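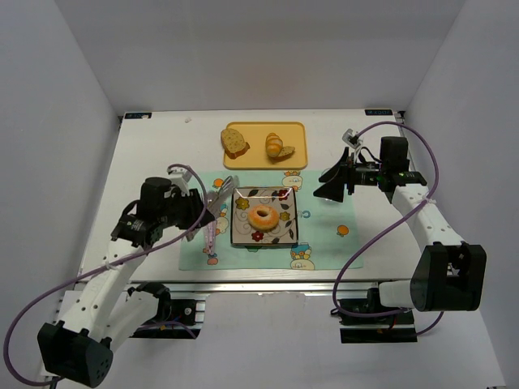

Breakfast corner: the yellow bread tray, the fruit placemat and the flowered plate.

Progress report to the Jindby Fund - Breakfast Table project, Dranavum House

Dear friends at the Fund,

We are now well into the second stretch of the grant, and I am happy to say that the breakfast table has become the part of the house people ask after first. When we wrote to you in the spring we had a donated toaster, a drawer of mismatched plates and a good deal of hope. As of July we have 31 regular guests signed up, and on most mornings 14 of them are in before eight o'clock, which is earlier than I ever manage at home.

Of the $2,000 you awarded us, the larger part has gone on tableware and trays, as planned, and the rest is set aside for bread through the fall. We did change our minds on one point. The first proposal asked for plain white plates, all matching, and our guests were very polite about them and clearly did not care for them at all. So we went back and chose plates with some life in them - the square one with the dark brown rim and the vines and big flowers is the clear favorite - and we have had far more help with laying the table ever since. The placemats went the same way. We thought the mint-green ones with the cartoon characters and the oranges would be for the children, but the grown-ups reach for them too.

The trays have been a quiet success. Bread used to come out in its bags, and folks would take whatever was on top and feel shy about digging for the rest. With sliced bread and rolls set out on a low tray at the back of the table, everybody can see what there is, and the sweeter things go on a plate in the middle. The rim on the yellow trays is thin, so a long slice will poke out over the edge now and then, and crumbs do get onto the tabletop. We can live with that, though I would like something a little deeper next time.

Two things have gone more slowly than we hoped. Nakamura Bakery has been very kind with its day-old bread, but the pickup time moved to the afternoon, so we now keep it overnight and need better bins. We have priced 2 large ones with tight lids and would like your okay to buy them out of the bread money. The other is the printed menu card, which is still sitting half done on my desk, and I am sorry about that.

Next up is a second table for the guests who come over from the Zostel building, with the same kind of trays and placemats. I will send the receipts along with the next report, together with the menu card if I ever finish it.

With warm thanks from all of us at the house,
The Breakfast Table coordinator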